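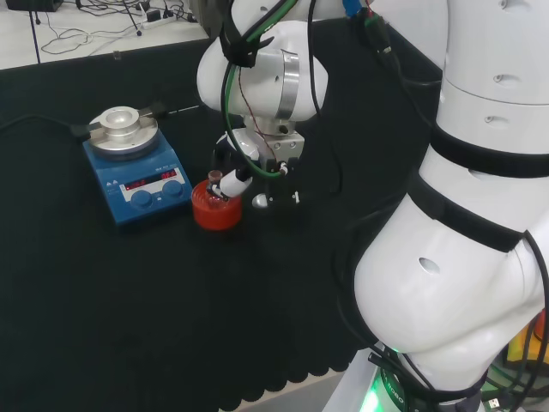
Milton residents' group questions "lab-grade" water claims

Campaigners in Milton are asking Wulletti to publish the test results behind its new Simik filter jug, which the company says gives "laboratory-pure water in two minutes".

The Milton Water Users' Group wrote to the firm in January and has had 2 replies. Both repeated the wording on the box. Neither said which substances were tested for, or at what level.

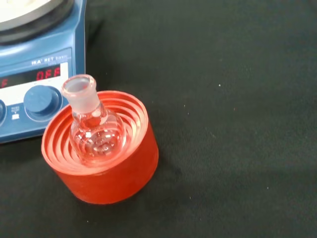
An IKA RET basic hotplate stirrer with its display reading OFF.

Wulletti points to a survey of 1102 buyers, most of whom preferred the taste. The group accepts that people may like the taste. It does not accept that a taste survey tells anyone what has been taken out of the water, and it would like the company to stop quoting one as proof of the other.

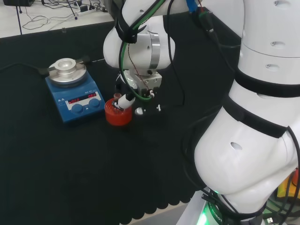
Replacement cartridges are another sore point. The jug needs a new one every 8 weeks, and over a year that costs more than the jug did. Nyaga, the shop chain that stocks it, mentions this only in the small print.

The group wants full results on the Simik website before any more advertising goes out. Its letters and both replies can be read at Milton Library during opening hours.

ENDS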